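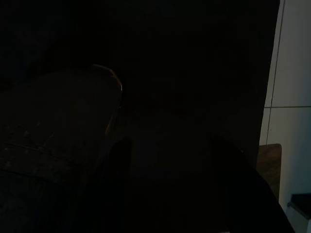
A rounded edge after dark, with a thin line of amber light along it.

Home Features Food Travel Home & Garden Archive Subscribe

Last updated 2021-09-13
4 min read

The Long Evenings of Plunach

The first thing you notice when you come down the hill into Plunach at night is how much sky there is. I had been told about it, of course (everyone who has ever spent a weekend there tells you about it, usually at length), but I still pulled the car over just past the bridge and sat with the window down like a kid at a drive-in.

The town has 1,328 people and, since a vote in March, 65 streetlights, all of them shaded and pointed at the ground. There used to be many more. The old ones were tall and white and burned until morning, and folks in Worus, over the ridge, used to say they could read a newspaper by Plunach's glow. Worus is now thinking of doing the same thing, which has caused a certain amount of quiet pride down in the valley.

I stayed at the Munen, an old inn on the main street with creaky stairs and very good soup, where the porch lamps go off at ten and guests are handed a little red flashlight with their room key. I felt silly carrying mine for the first hour. By the second night I was leaving it in my coat pocket and finding my way to the river by the sound of it, and I can't remember the last time I walked that slowly anywhere!

It hasn't all been smooth. The bakery opens at an hour when the sidewalk is pitch black, and its customers grumbled until the town put in a low lamp by the steps. Some of the older residents miss the bright corner by the post office, where they used to stand and talk after supper. They've moved the talking to the Chaturvedi Tea Room, which stays open late and keeps its curtains drawn, and almost 70 people were squeezed in there on the evening I stopped by, all of them arguing happily about whether the church clock should be lit.

I never did hear how that came out. I drank two cups of something with cardamom in it, said my good nights, and stood outside for a while waiting for my eyes to catch up. Somebody's dog came by and leaned on my leg, and then we both went off up the street in the dark.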